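Flirnska handheld gripper kit: my review after a month of folding cloths

I bought into handheld data collection pretty late. Our little group had always gathered examples by driving the arm around with a controller, which is slow, and (speaking for my own thumbs) miserable. So when Ademir Cavalcanti forwarded me the page for the Flirnska kit with just "this??" in the subject line, I was already halfway to ordering it.

What you get is a pair of grippers you hold in your hands, each with its own camera and a marker cube on top for tracking. You do the chore yourself and the recordings become your training examples. I got the two-hand version and left out the carrying case, which I now regret, because the foam it ships in is falling to bits.

Setup took me an afternoon. The printed guide is fine up to the calibration page and then it just sort of trails off, so I ended up following the one on the Jistico forum, which was written for the older model but works. Once you're past that, it's lovely! You pick the things up, squeeze, and go. My first usable recordings were done before dinner.

We've been doing cloths and a basket on a plain table. I wanted something soft and annoying, and cloth is both.

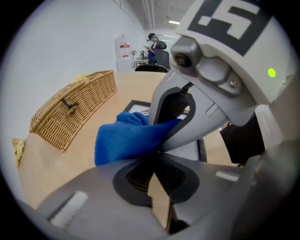 The wide view takes in the blue cloth, the basket and plenty of the room.

Let's talk about that lens, then. It's seriously wide, and I went back and forth on whether I liked it. For the person reviewing recordings, it takes getting used to, since everything bends. For learning, though, I'm a convert. The basket stays in view while you're busy with the cloth, so the model gets to see where things are going next. My older setup with the narrow Górecki camera lost the target every time I turned my wrist.

The finger pads are the best part of the hardware. They're rubbery and grab a fold without bunching up half the cloth with it (well, mostly). Thin stuff is harder. I had a run of 13 attempts with a silky scarf from home and threw out every one of them. Knits and towels, no trouble at all.

Now the grumbles. These are chunky! Rania Nasrallah has smaller hands than I do and she called it quits after 200 recordings in one day, with a sore patch at the base of her thumb. I got to 300 the next day and couldn't open a jar that night. The squeeze is stiffer than it needs to be, and I'd love a softer spring in the box as an option. We now swap every half hour and things are much happier.

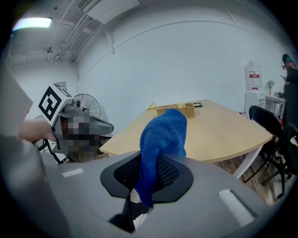

Working with both hands is where you start paying attention to how you move. My habit is to rush in with both grippers at once, and those recordings are junk. If one holds still while the other does something, the tracking behaves and the motion looks like something an arm could copy. Rania figured that out way before me. She also moves the basket to a new spot between takes, and turns it, and starts with the cloth in a different heap each time. My early recordings all began from the same neat pile and the first model we trained on them was hopeless with anything else. That one's on me, the kit did nothing wrong.

Battery life is good for 6 hours if you let it sleep over lunch. The export software is ugly but it's quick, and it flags takes where tracking dropped out, so you aren't stuck watching every single one. I do wish it would let you add a note to a take while you're recording. I keep a paper pad next to me like it's 1985.

I also borrowed the Humamham pair for a weekend to compare. Lighter, nicer grip, way easier on the hands, but the jaws are slick plastic and my towels kept sliding out. If you're mostly moving cups and boxes I'd say look at that one first. For cloth I'd buy the Flirnska again, and I'd pay for the case this time. They say replacement pads go on sale in July, and I'll be picking up a couple of sets.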